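Evening, January

Up at six to let the plumber in. Brendan Mulligan came from the Jilldale office after all, not the man they promised on the phone, and he had the boiler cover off before I'd found my slippers. It's the pressure valve. The part is 170 and won't come until the end of the month, so until then I top it up by hand every morning and keep the heat low. He showed me the tap twice. I wrote it on a card and taped the card to the boiler.

Walked to the library with two books overdue. Snow on the north side of the street still, the other side clear. Didier Bailly was at the desk and we talked about the seed order. He wants leeks again. I said I'd go halves on the leeks if he takes the extra potatoes — he's thinking about it.
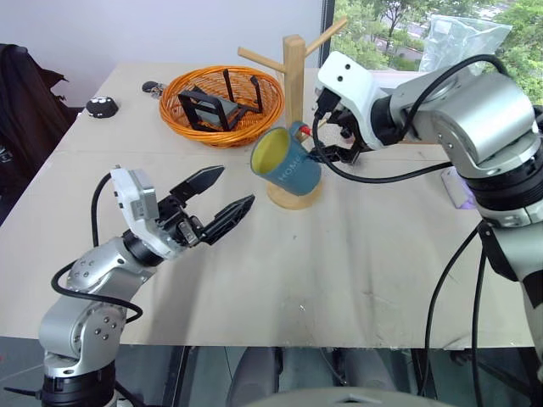
The HOME mug and the wooden mug tree.

Soup for lunch, the last of the barley. Spent the afternoon on the back bedroom, where the old paper comes off in strips as long as my arm and then suddenly won't come off at all. Did 20 minutes with the steamer, then rested, then another 20. The wall by the closet is worse than I thought and will need filling.

Called my sister at 8. Her knee is better and she is driving again. She'll bring the ladder when she comes.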